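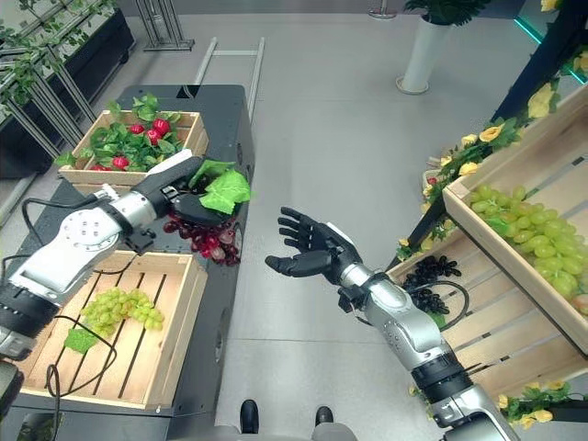 Home Clubs Coaching Events Stringing Contact

The Hemdale indoor tennis center held its open day in February, and I drove 34 miles to see whether the talk about it was true. The talk, for those who missed it, is that Hemdale has solved winter tennis in this part of the state. I have heard that before, usually from people selling memberships.

There are nine courts. Six are under the permanent roof and the other three are under a bubble, a detail the brochure leaves for the back page. The roofed courts are good. The surface is medium slow, the lines are flat, and there is enough room behind the baseline to chase a heavy topspin ball without meeting the curtain. Under the bubble the light turns yellowish and every lob gets lost for a moment near the top. I asked which courts evening members usually get and was told it "depends on demand." I took that as my answer. 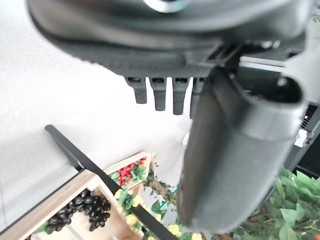

Tromix, which laid the surface, had a table by the front desk and a leaflet claiming it is easier on the knees than any hard court. Easier according to whom? The leaflet didn't say. I hit for an hour and my knees felt the way they always do.

The coaching demo was better than I expected. They run what they call the Cabanatuan drill, two players against one, with the single player serving every point and no second serves. It looked like a gimmick until I tried it. My toss got a lot less lazy in a hurry. I still doubt it needs its own name or its own surcharge.

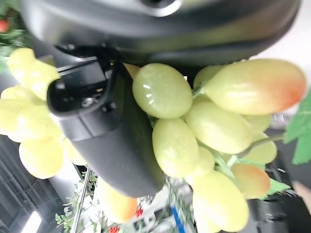

Then the price. Joining costs $300 before you have paid for a single hour of court time, and peak hours start at 2 in the afternoon, which seems early to me. The Trotisetti plan knocks a little off if you commit for the whole winter, but you can't freeze it for an injury. Read that part twice if you have a bad shoulder.

I'd play there again as somebody's guest. I left without signing anything, and I want to see those bubble courts on a windy night in March before I change my mind.

Shares 34 Comments 9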